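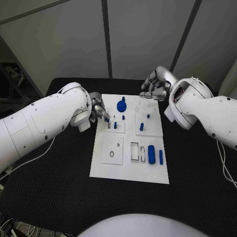

So Guvside has finally put its peg board kit on sale, and I've been itching to tell you about it! The Betum went up in the Wurnimska shop on Monday for $200, and the first batch ships in March. If you run a two-armed robot with proper fingers (lucky you), this one is aimed squarely at your bench.

You get a white board, the blue pegs and gear, and the little plates they go with, plus 19 practice routines to load up. I got to watch it in use and couldn't look away. Fingers that fancy, and all that fuss over one tiny blue peg!

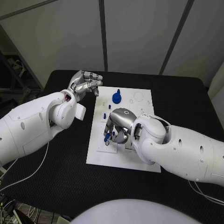

Photo: Yee-man Poon

The plates are my favorite part, and you can swap them for harder ones as your robot gets better. Guvside says a swap takes 2 minutes. Extra pegs come in bags of 3, and I'd throw one in the cart right away, knowing how fast small parts vanish in my own shop.

My one gripe is the manual, which is thin and skips over setup almost completely. Chu, the support forum, already has a decent thread going on that, so start there if you get stuck.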